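Home | News | Services | Council | Contact

Starnley library to extend opening hours from November

Starnley Library will open for longer from November, following a review of how residents use the building in the evenings. The new hours add 11 to the weekly total, and the reading room will remain open until 8pm on most weekdays.

More than 800 residents responded to the consultation held over the summer. Many asked for later access to study space and for a wider choice of large-print books — both requests have been included in the final plan. 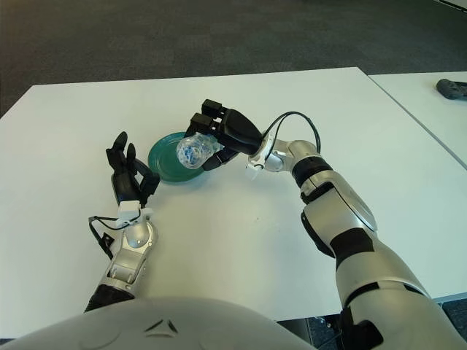

The cost will be met from the existing culture budget. Borrowing charges will not change, and reservations will continue to be held for 10 days. The branch on Gernier Road will keep its present hours until a separate review has been completed.

Residents who need a new library card may apply at the front desk or by post. Proof of address is required.

Recent items
Gernier Road resurfacing: revised dates
Drornier Park gates to close at dusk
Garden waste collections: winter timetable

Contact us | © Starnley Council | Back to top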